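Savstead Countertop Ice Cream Maker, 2-Quart

Price: $865
In stock, ships from our Gemdale store

I'm Olga Gaete, and I've been making sorbet in my own kitchen for longer than I've been selling the machines that do it. This is the one I take home on weekends (my husband has stopped asking when it's going back to the shop!). 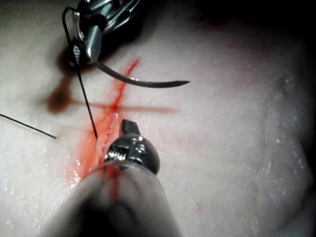
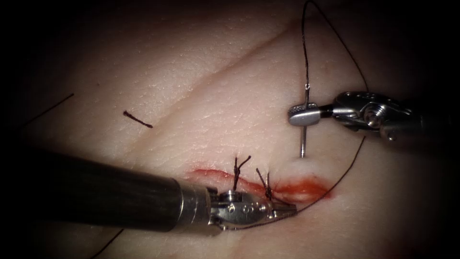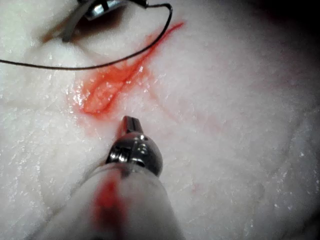

The big thing with the Savstead is the built-in compressor. You don't freeze a bowl overnight, so you don't have to give up half the freezer to it or plan dessert a day ahead. Pour in a cold base, press start, and go set the table. My lemon sorbet is usually ready before the dinner plates are cleared, and a custard base with lots of egg yolk takes a little longer.

You get 2 paddles in the box. The wide one is for gelato and anything dense, and the open one whips in more air for a fluffier scoop. I used the wrong one for my first batch of pistachio and it was still gone by bedtime, so don't stress too much over it.

Fruit is where I have the most fun. Peaches, plums, overripe strawberries, that half a melon nobody finished – blend it, strain it if you mind seeds, add sugar syrup and a squeeze of lime. If your sorbet comes out hard as a brick, it probably wants more sugar. A spoonful of vodka or prosecco helps too, but go easy or it won't set at all.

What I don't love: it's heavy, and it needs a good gap behind it for the vent. Measure your counter first, please. It also hums, a bit louder than my fridge, and the beep at the end can't be switched off. The bowl lifts out and washes by hand only. Let the machine stand upright overnight before you plug it in the first time, even if you're dying to try it.

Huguette Bergeron at our front desk swears by the keep-cool setting for parties. I find that it makes the edges icy if you leave it too long, so I scoop mine into a tub and freeze it for an hour.

In the box: machine, removable bowl, lid with pour spout, both paddles, measuring cup, and a little booklet with 10 recipes. Skip the coffee one, it's way too sweet. The coconut one is lovely, though, especially with toasted flakes on top.

Goes well with: Skivari ice cream scoop, Szilágyi glass dessert cups (set of six), spare bowl and lid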